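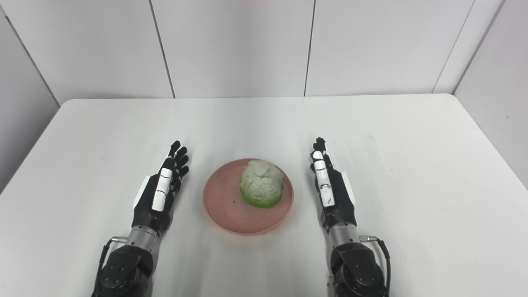

May 17, 2022

Cabbage, continued. Carrying on from the last entry, where the first jar went soft and we couldn't agree whether it was the salt, the cut or the cabbage itself.

Working from half heads again. Živko wants to stay with halves because the cut face tells you what you've got before you commit to shredding. I'd been pulling leaves off whole heads and guessing. He is right about that, and it also makes the weighing easier, as a half sits on a plate and stays where you leave it. Using the pink plate for cabbage and only for cabbage this week. The white ones keep going back to the other kitchen and coming back with something else on them.

Wipe the plate before weighing. There was a speck on it this morning next to the cabbage. Makes no difference to the weight but it would make a difference in a jar.

Batch: the shop calls this one Oltovell. I can't find the name in any of our seed lists, so it may be a grower's name or just the name on the crate. Leaves are tightly packed, pale and crinkled, with green lower down where the outer leaves wrap round. Much denser than the Mellor we had in November, which was loose and full of air and shrank to nothing once salted.

Method as follows, so that Ognjen can repeat it without ringing me.

Took off the outermost leaf and kept it back for the top of the jar. Cut out the core. Shredded by hand with the long knife, as fine as I could manage without slowing down. Did not use the mandoline. The blade needs replacing and last time it tore more than it cut, and I have a suspicion that torn edges had something to do with the soft jar.

Weighed out 400 g of shreds into the steel bowl. Salt at 2 per cent, so 8 g, fine sea salt, weighed on the small scale. The big scale doesn't move for the first few grams and I think that's what went wrong with my notes last time – the salt is written down there as a round number and I no longer believe it.

Salted in one go, mixed, left it under a cloth while I washed up. Then squeezed by hand. It was slow to give up any water. The Mellor was swimming straight away. With this one I had to leave it and come back, squeeze, leave it again. By the time it was ready to pack there was enough liquid in the bottom of the bowl to cover, only just.

Packed into the tall jar, pushing down with the end of the rolling pin after each handful. Kept leaf folded over the top, glass weight on that. Topped up with brine from the jug. I had made 150 ml at the same strength to have it ready and used a bit less than all of it. Poured the rest away. Živko says you can keep it in the fridge, which I'm sure you can, but we have enough unlabelled jugs in there.

Jar is on the lower shelf by the back wall, standing in a saucer. Lid on, not tight. Labelled with the date, the salt and OLT. Please don't move it up next to the window. The last one was moved and I only found out when I went looking for it.

Second jar: same cabbage, same salt, but cut wider, finger-width strips. This is Živko's, he packed it and I wrote it down. He thinks the fine cut is the whole trouble and that a wide strip will hold its bite for longer. My money is still on the salt. We'll see. He didn't need any extra brine, though he squeezed it a good deal harder than I did, so the two jars aren't a fair comparison on that point. Noted so we don't argue about it later.

Things to sort out:

– The Pirura lids don't sit properly on the tall jars. They turn and then jump the thread. Fine on the short ones. I've used a plain lid from the drawer for both of today's jars.
– New mandoline blade. Vindix have stopped listing the one we use. Ognjen said he'd ask whether the newer one fits the old frame. If it doesn't I'd sooner carry on with the knife than buy the whole thing again.
– Second glass weight has a chip on the rim. Have put it aside. Živko's jar is weighted with a small bag of brine instead, and that seems to sit quite well, possibly better than the glass.
– More cloths.

Smell on packing: fresh, a bit peppery. Nothing off. Tasted a shred after salting and it was sweeter than I expected from a head this tight. Živko thought so too. It would be good raw, cut thin with apple, and I'd like to keep back a half next time for that and write it up properly for the spring sheet.

On storing the halves: cut face down on the plate, cloth over, bottom shelf of the fridge. We had been wrapping them in film, and the cut side went wet and then brown at the edges. Cut face down on a plate seems cleaner, though so far I've only kept one that way overnight. Don't put it beside the onions.

Next check in 5 days. Open, push down, taste one strip from each, write it here and not on a scrap of paper. If there's anything white on the surface, skim it and make a note before skimming. Ognjen is on that day as I'm away, so: the clean fork is in the left-hand drawer, the saucers will want emptying, and please taste the fine one before the wide one so we're always going in the same order.

Added later. Went back to look before locking up. Both jars are still covered. The fine cut has dropped slightly and the leaf has started to lift on one side, so I tucked it back under the weight. Saucers dry. Left the light off over that shelf.

Ognjen has read this and asks whether 2 per cent was worked out on the cabbage alone or on cabbage plus brine. Cabbage alone. The brine was made up separately to match. I'll put that on the labels as well.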